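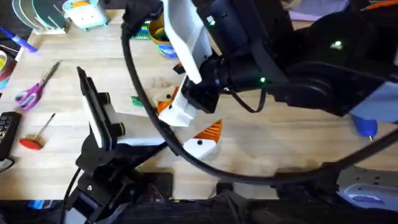

Drying Behavior of Glued Joints in Softwood: Project Report

1. Background

Furniture repair guides usually tell the reader to clamp a glued joint overnight. The advice is safe, but it is not very useful in a school workshop where clamps are shared between classes. The aim of this project was to find out how the strength of a simple glued lap joint changes with clamping time, and whether a shorter time could be recommended for the Clomdale workshop without weakening the finished work.

The project was limited to one type of joint, one species of wood and two adhesives. Both adhesives are water-based wood glues and are referred to here by their trade names, Balo and Lenz. Balo is sold as a general-purpose glue. Lenz is sold as a fast-setting glue and costs more per bottle.

2. Materials and preparation

All test pieces were cut from pine boards bought in one batch from Grikum. The boards were stored flat in the workshop for 11 days before cutting so that their moisture content could settle. Pieces with knots or visible resin near the joint area were rejected.

The mating faces were planed and then wiped with a dry cloth. They were not sanded. Earlier class work had shown that sanding by hand rounds the edges of small pieces, which changes the contact area — and contact area has a direct effect on the result.

Glue was spread on one face only with a notched card. Each joint was closed within a minute of spreading and clamped between two flat blocks lined with baking paper. Clamp screws were tightened with a torque screwdriver set to the same value for every joint.

3. Test method

Clamping times of half an hour, one hour, two hours, four hours and overnight were used. After the clamps came off, every joint was left until the same total age of one day before testing. This matters for reading the results. The tests do not show how strong a joint is at the moment of unclamping. They show whether early unclamping does lasting damage.

Joints were loaded in shear with a lever frame built for an earlier class. Load was added in small steps until the joint failed, and the last load held was recorded. The broken faces were then inspected and sorted by type of failure, either in the glue line or in the wood.

4. Results

The weakest joint in the series was a Balo joint clamped for half an hour, which failed at 1305 N. The strongest was a Lenz joint clamped overnight, at 2891 N, and it failed in the wood.

For Balo, mean strength rose with clamping time up to four hours. The difference between four hours and overnight was smaller than the spread within either group. For Lenz, the curve flattened earlier, at two hours. Half-hour joints were weak with both glues and mostly failed in the glue line. On several of these the faces had opened slightly at one end after unclamping, and the glue film there was thick and uneven.

5. Sources of error

The lever frame has some friction at the pivot, so the loads given are probably a little high. The error should be similar for all joints and does not affect the comparison.

Workshop temperature was not controlled. The first half of the tests was done in March, when the heating was switched off at night, and the overnight Balo joints were all made in this period. They may have cured more slowly than the others. Repeating that group at a steady temperature would be the first step in any further work.

The load steps were also too coarse near failure. Smaller steps would have reduced the spread in the results.

6. Recommendation

For lap joints in pine, the workshop can use four hours with Balo and two hours with Lenz, provided that the work is not loaded until the next day. Half an hour should not be used with either glue. The figures should not be applied to hardwood or to end-grain joints, which were not tested.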